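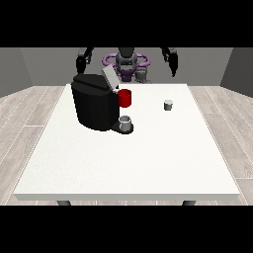
Pirkness, 9th November

Limescale, and other lodgers

Our water is so hard you could build a shed with it. I have descaled coffee machines for most of my adult life, a sentence I didn't expect to write, and these are the habits that stuck.

Use citric acid, the plain powder from the baking aisle. Two tablespoons to a litre of warm water, stirred until it clears. Check the handbook first, as some makers get huffy about anything but their own sachets. Vinegar does work, but your coffee will taste of chip shop until June.

Run half the solution through, switch off and go away for 30 minutes. Then run the rest, followed by two full tanks of fresh water. Rozália Kozma swears by three, and her kettle is cleaner than my conscience.
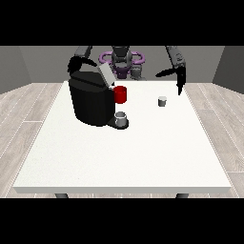
Empty the drip tray before you start as well as after. I learnt this in socks.

The bit where the pod or the grounds go wants an old toothbrush and a drop of washing-up liquid once a week. Mark the toothbrush. Géza Bakos didn't, and still brings it up at dinners.

Leave the water tank out to dry overnight if you're going away – a sealed wet tank grows a sort of pond.

White worktops: coffee rings come off with bicarb and a damp cloth, five minutes, no scrubbing. Tea is harder. Red wine I have stopped fighting and now put the fruit bowl on.

Next time, the oven door, if I can find the screwdriver.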